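Reference > Workshop and hardware > Metal parts > Flanged discs

Flanged disc

A flanged disc is a round, flat metal part with a raised centre and a lower outer ring. The raised part is called the boss. The ring around it is the flange, and it usually carries holes or notches. Discs of this kind are used as end caps, covers, hubs and spacers, and the same blank may serve several of these uses depending on how it is drilled.

Shape

The boss may be solid or hollow, and it is either turned from the same piece as the flange or pressed up out of sheet. Where the two meet there is often a step or a shallow groove. On a turned disc the groove gives the cutting tool room to finish its pass. On a pressed disc the step is left by the die, and its corners are a little rounder. Many discs also have a raised rim, which stiffens the edge.

Holes and notches

Round holes in the flange normally take screws, rivets or locating pins. Longer openings, known as slots, allow the disc to be turned slightly before it is tightened. Notches may be cut for a spanner or to line the disc up with its housing. Holes are set out on a circle measured from the centre of the boss, and a drawing will give the diameter of this circle before anything else.

Materials and finish

Steel, aluminium and zinc alloy are the usual choices. Aluminium is light and easy to machine, while steel stands up better to repeated tightening. Surfaces may be left as cut, polished, plated or blasted with fine grit.
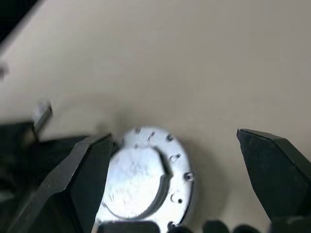 Makers' practice differs over which face is finished. The Storklow works at Endembridge polished only the outer face of its covers and left the inner one rough. Its standard pattern, No. 111, was 60 mm across and sold in boxes of 23. Anselmo Bermúdez, foreman there, had each batch of 3,000 checked for burrs by hand, a practice dropped when tumbling drums were brought in.

Storage and inspection

Finished discs are stored flat, boss upwards, with paper between layers if the face is polished. They are inspected on a plain, light-coloured surface under a strong lamp. Scratches are easiest to find with the light coming from one side. Swarf left in the groove is brushed out before packing.

See also: Blanking plate; Boss; End cap; Pitch circle

Last updated: April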